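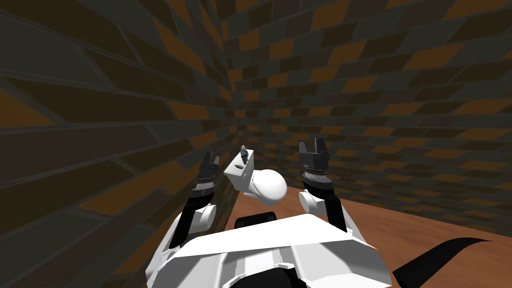 Why does the club spend the first half of the season in simulation?
Because a wrong joint limit in the simulator costs one reset, and the same mistake on hardware costs a gearbox and several weeks of waiting for parts.

Two-Arm Group: Progress Since February

The two-arm group of the Panville Robotics Club has finished the first version of its simulated workcell. It models a white and black upper body with two arms and a gripper on each, a wood-grain tabletop, and brick-textured walls. The view used for teleoperation sits above the chest and looks out past both grippers, so the operator sees close to what a head camera would return.

The bricks were a late change. The first build had flat gray walls, and operators had trouble judging how far the grippers had moved forward. Textured walls give the eye something to measure against. The texture stretches badly on the side wall at close range. This has been logged as a low priority.

The current test object is a white block joined to a rounded, bowl-like form. Its mass is set in the object file and has not been checked against anything real. The collision shape is a separate matter. The rounded part was first approximated with a single convex hull, which filled in the hollow and made contact forces jump whenever a finger came near the rim. It is now split into 25 convex pieces. Simulation speed dropped slightly and the jumps went away.

Data collection

Recording runs through Putidine, the logging tool written by last year's members. It stores joint positions, gripper commands and the rendered view on one clock. The log now holds 2655 episodes, of which 260 are two-handed lifts. The rest are single-arm reaches and pushes, recorded while the second arm's controller was being rewritten.

A lift is counted as a success if the object stays above the tabletop for the full hold period and neither arm reports a joint limit. On the last evaluation the trained policy passed 66 percent of its trials. Most failures fall into one of two groups: the arms close at different times and the object turns, or one wrist reaches its limit before the lift is complete. The second group can probably be reduced by starting with the elbows farther out. The first needs better demonstrations.

Episodes recorded before the controller rewrite use the old sign convention for the right wrist. Putidine does not convert them. Anyone training on the full log should run the conversion script first and check one episode by eye.

Surkness entry

The club intends to enter the simulation division at Surkness. The rules call for a fixed controller rate and do not allow the policy to read object pose directly from the simulator. Our baseline still does. Replacing that input with an estimate from the rendered view is the main job for the rest of the term, and the 66 percent figure should be expected to fall when it is done.

Practical notes

The training machine in the Hoxha lab is shared with the line-follower group. Put long jobs in the queue and keep the interactive session free until 6 p.m. Renderer settings are under version control. Do not edit them on the machine itself. New members should complete the single-arm reach exercise before asking for a two-arm account.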